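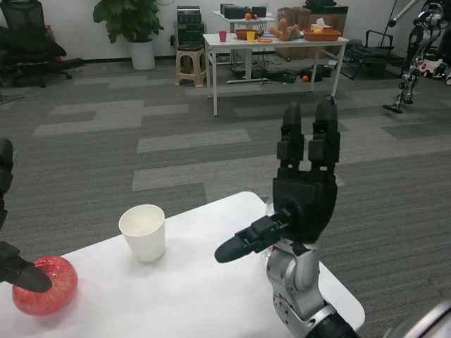

Jin-sol Shin
Tutor, Drawing Fundamentals

Week 4 handout: Setting up a tabletop still life

Bring an A3 pad, a 2B pencil, a putty eraser and a sheet of mid-grey paper. If you can't get to the art shop, Findel pads are sold at the front office.

We start with few objects on a pale surface. A red apple and a white paper cup on a white table will keep you busy for the full 80 minutes. The cup is the harder of the two. White on white leaves you the rim, the inside and the shadow to work with, and the inside of the rim is often a slightly different white from the table. Look at where the cup's shadow falls before you draw any outline. In our set-up it is soft and runs to the lower right.

The apple can be real or a model. A glossy skin gives you clear highlights, so leave the paper bare there from the beginning -- you won't get it back with the eraser.

Table edges: a rounded corner is a curve in perspective. Sketch the two straight sides first, extend them lightly until they meet, then round off the corner. Most people make it too sharp.

Background: the grey patterned carpet goes in as a single flat tone. Leave the pattern out until your second drawing. The plant and office chair further back are optional.

Exercises
1. Cup only, line, no shading.
2. Cup and apple, shadows only, no outlines.
3. Both objects with the table corner, full tone.

Hand in exercise 3 at the start of the next class, name on the back. Reading is chapter 2 of the course booklet, up to page 29. If you missed last week, see Kacper Żak for the notes on ellipses.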